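Wustum cubes on a taped grid, version 81. Read the doubts before you trust the labels.

## What's in it

- 3,754 entries, of which almost 3,000 have a cell label
- Soft cubes in several colours, pink, green and light blue among them
- A flat tan-brown board marked out in blue tape

The grid is a rough guide. The lines bend a little and the tape is torn in one place – don't treat a cell as a unit of length.

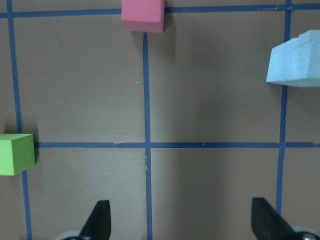
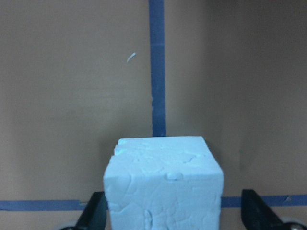 ## Known problems

- Kuhlmann's notes call the cubes "identical". I doubt it. The light blue one has creases, pits and a chipped corner, so a template match on clean edges may well fail.
- Cell labels were typed in by hand at Prostthorpe. Nothing has been checked twice.
- The Ninine split is kept for old scripts only. I wouldn't quote scores from it.

## Use

Free for teaching and tests. Please say which version you used.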